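Loramus Hand-Held Gripper Pair
Replacement finger pads and service notice

Product status: in stock, ships as a left and right set
Notice date: 07/04/2026
Applies to: sets sold with the first-version finger pads

What went wrong
On the first-version pads, the glue joint at the base of the loop can let go under a sideways load. The pad then folds inward and the jaw loses its grip without warning. Levente Boros found the fault at our Clarnbridge bench during a 500-cycle test with smooth glassware. The green light stays on when this happens - it shows power only and says nothing about the state of the pads.

What to do
1. Stop using the set for glass, blades or hot liquids until the pads are changed.
2. Press each pad sideways with your thumb. Any gap at the base means the pad has failed.
3. Order kit 16 from the parts desk. It holds pads for both grippers and is free for sets covered by this notice.
4. Fit the pads with the power off and leave the glue to cure for 3 hours.
5. Try each gripper on a light, empty glass standing on a flat table. Bring the jaw in low, near the base, and keep the cable clear of your forearm.

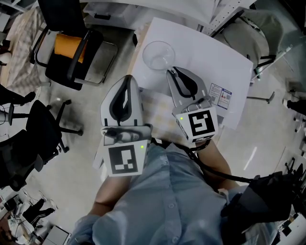
6. Check the marker cubes. If one was knocked while you changed the pads, run the calibration again before recording.

Returns and questions
Send failed pads to Bianka Lakatos at the parts desk, with the serial number of the set. Repairs to the housing or cable are handled separately and take 2 weeks.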